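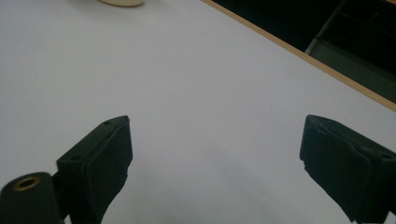 **Why do so many tables have a strip along the edge?**

The strip covers the side of the board, where the inside of the table would show. It also protects the edge from bumps and spills.

Most people look at the top of a table and never at the side. The side can tell you a lot about how a table is put together.

## What is inside a tabletop?

Some tabletops are one kind of wood all the way through. Many others are made in layers. The middle layer is called the core. It is often made from small bits of wood that have been mixed with glue and pressed flat in a hot machine. The core is strong and fairly cheap, but it is rough to touch and it soaks up water.

To make it smooth, the factory adds a thin, hard sheet on top. The sheet can be white, gray, red, or printed to look like wood or stone. It is easy to wipe, and a pencil mark usually comes off with a damp cloth.

The top sheet only covers the top. If the table were left like that, you would see the core all the way around the sides. Water could get in there. When pressed wood gets wet, it swells up like a cracker in soup, and it does not go flat again when it dries.

## How the strip goes on

The strip is called edge banding. It comes in long rolls and can be plastic or very thin real wood. Wood strips are often left their own color, so you may see a white table with a tan line around it.

At a workshop in Nillmont, Wekesa Biwott puts edges on school tables. His machine does four jobs, one after another:

1. It spreads hot glue on the side of the board.
2. It presses the strip onto the glue with rollers.
3. It cuts off any strip that sticks up or hangs down.
4. It rubs the corners so they are not sharp.

One roll of his strip is 252 feet long. A small table does not use much of it, so a roll lasts through plenty of tables. Curved corners are slower to do than straight sides. The strip has to bend without cracking, and wood cracks more easily than plastic.

## Why white?

White tables are common in classrooms and workrooms. White bounces back most of the light that lands on it, so the room feels brighter. Small things like beads and screws are easy to find on it, unless they are white too.

A shiny white table can be hard on your eyes when a lamp is right over it. The lamp makes a bright spot on the surface. A dull finish, called matte, spreads the light out in many directions so there is no bright spot.

## Try it: look at shadows

You need a pale table, a lamp, and a cup.

Put the cup on the table and turn on the lamp. Look at the shadow. Now move the lamp farther away, then closer. Watch the edge of the shadow each time. A small light makes a shadow with a sharp edge. A wide light, like a big window, makes a soft one that fades out slowly.

## Looking after the edge

- Wipe up spills, even small ones that have run to the side.
- Don't pick at a loose strip. Tell a grown-up, who can glue it back.
- Lift a table to move it. Dragging it into a wall can chip the edge.

## Words to know

**Core:** the middle layer of a board.

**Edge banding:** the strip that covers the side of a board.

**Matte:** not shiny.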